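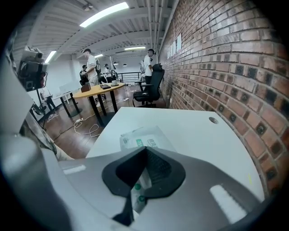
The woman at the next table said the Kalov mill was worth the trip for the drying loft alone, and that we should skip the gift counter until the end. We took her advice.

The open day at the Kalov paper mill in Hokotstead was on 22nd October. Entry was free, but the tours had to be booked at the gate, and all 200 places were taken before lunch. Our group met in the yard and went in through the rag room, where cotton offcuts are sorted and cut. Most of them come from Urrutia, a shirt factory across the river.

The vat room was loud and the guide had to shout. A papermaker pulled sheets by hand while we watched, then let a few children try. Each stack is pressed between felts and carried up to the loft. The loft has 70 drying lines and long shutters on both sides that are opened or closed depending on the weather. You could smell the glue size from the stairs.

The tour lasted 70 minutes. There is nowhere to sit on the upper floor, and the stairs are steep.

Coffee was sold in the old office. I bought 2 pads of the Jatora drawing paper, the heavier kind with the rough edge. Parking is in the field behind the mill and was muddy by the afternoon. The bus stops at the bridge, a short walk from the gate.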